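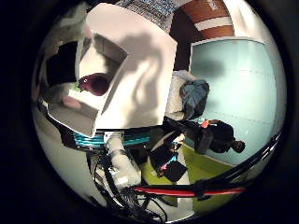
Ciarán Fahy wrote:

> Are you still running the wrist cables outside the arm? Mine snag every time joint 5 goes past 90 degrees. I'd put the power lead on its own run and leave the signal wires slack. Also, which firmware is this on? Fundo changed the homing order.

Outside, yes. I tried an internal run on the Hunine arm last winter and the bend at the elbow broke two conductors inside a month. On this one the red cable and the black bundle are separate, tied only at the base. The loop at the wrist needs 330 mm of slack to clear full rotation. With less than that the connector takes the load.

Firmware is build 616. Homing order is wrist first, then shoulder. If you are on anything older, park the arm by hand before power-up.

The remaining problem is reaching into the white box. The approach planner treats the opening as a flat face unless I add the inner walls to the collision model myself. I entered them with a 9 mm margin and the path is now found on most tries, at 10 percent speed. At full speed the wrist overshoots and the controller faults on following error. I have not tuned the gains yet. 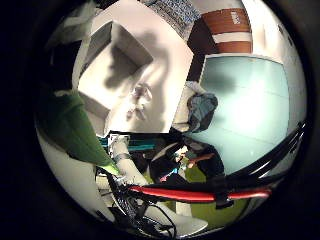 Box and finger from the wrist camera, cables at lower right.

Two questions for the list. Has anyone replaced the Ayala wrist bearing without pulling the encoder? And does the Wutcombe driver log following error per joint, or only the total? The manual covers neither.

Ruxandra Vlad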